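Visit to the towel cell at Wondura, Lusau

Posted 7 October 2024

Our group was let in by the side door at Wondura and signed the visitor book, and then Rongrong Yan took us straight through to the handling hall. She looks after the towel cell there, and the whole visit was given over to that one machine. I had asked for this when I booked, as the tour in February tried to cover the full building and we saw very little of anything.

The cell has one arm with a gripper and a small camera mounted down at the gripper, looking along the fingers. Its job is to pick up a towel, hold it clear of the surface and put it down again somewhere else. Rongrong said the arm itself gives little trouble. Most of her time goes to the gripper and the camera.

Setup in the morning takes her 25 minutes if nothing has been moved. She opens and closes the gripper by hand control first and listens for grit. Then she wipes the inner faces of the fingers with a dry cloth. Terry cloth sheds, and the lint packs into the corners where the fingers meet the housing. She uses a soft brush there and a wooden pick for what the brush leaves behind. Compressed air was tried and given up, as it drove the lint further in.

Next comes the camera. The lens is cleaned, and she takes a test view and compares it with a saved one. If the fingers sit in a different place in the new view, the mount has shifted and has to be set again. The mount is held by 2 screws. They used to work loose, and a drop of thread locker has mostly cured that.

After that she runs 100 test grips with one towel. The cell is passed for the day at 97 good grips or better. On a lower score she cleans the fingers a second time and repeats the run before touching any settings. Setareh Mirzaei, who writes the grip program, told us that early on they changed the closing force every time the score dropped, and ended up with numbers that made no sense to anyone.

The finger pads come from Zekell and are changed after 625 hours of running. We were passed an old pair. The surface had gone smooth and shiny at the tips and was still rough higher up. Changing them is a bench job, and the gripper has to be checked for alignment again afterward.

Someone asked about cables. The rule is that nothing may hang where the arm can reach it, and Rongrong walks the arm slowly through its full range after any change to the layout.

We finished with coffee in the Sotelo room upstairs. Parking is behind the building, and closed shoes are required in the hall. 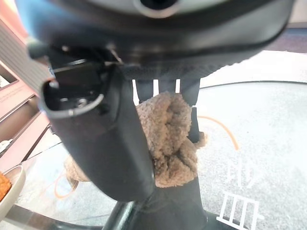
A beige towel held in the gripper over the round glass tabletop.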